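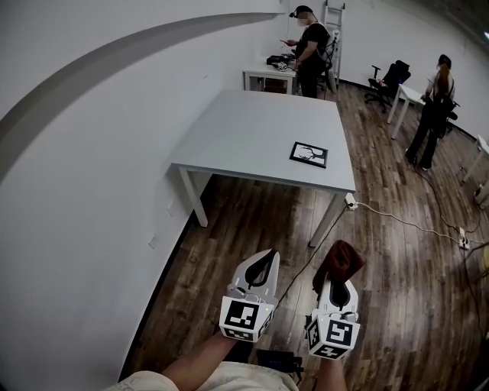

A picture waiting for its wall, on a white table with thin legs.

I have owned my flat for three years and in all that time I have hung one thing, a calendar, and it was the wrong year by the time I got a nail in. Everything else I own in a frame has lived on the floor, leaning. I'd got quite used to it. You hoover round them, you apologise to visitors, you tell yourself the leaning look is a bit Parisian.

What finally shifted me was a Sunday afternoon with Kristóf Vass, who has been framing pictures in Fudside since he was nineteen and who came round for tea and couldn't sit still. He kept glancing at the skirting board. In the end he asked, very politely, whether I had a tape measure (I did, in the drawer with the takeaway menus) and off we went.

His first rule is that most of us hang things far too high. We stand on a chair to do it, so we hang for the person on the chair! He likes the middle of a picture a little below his own eye level, lower still over a sofa, and in a dining room he'll hang for people sitting down. I thought it looked daft for about a day and now every other house I go to seems to have its pictures escaping through the ceiling.

Then there's the question of what deserves a frame. I'd always assumed you needed something proper, signed and numbered, bought from someone in a linen jacket. Kristóf frames bus tickets. He frames children's drawings with exactly the same care as the etchings that come down from the Navaratnam gallery, and he once spent most of January on a tea towel from Trurnetti that a customer's gran had brought home from her honeymoon. Plain line drawings are his favourite thing to work with – a thin dark frame, plenty of white round the lines, done.

Money, then. A made-to-measure frame from him starts at £55, and £90 gets you the better glass, the sort that doesn't show you your own face when you're trying to look at a boat. I've bought ready-made ones for £7 and they're fine, but do check the fixings on the back before you trust them over a bed.

We got four up before it went dark. There are two holes I'd rather you didn't see, and a small seascape of Grirovia harbour in the hall that leans slightly to the left whatever I do to it. The big one is still on the floor. Kristóf says it needs a different wall, and I'm fairly sure he means a different flat.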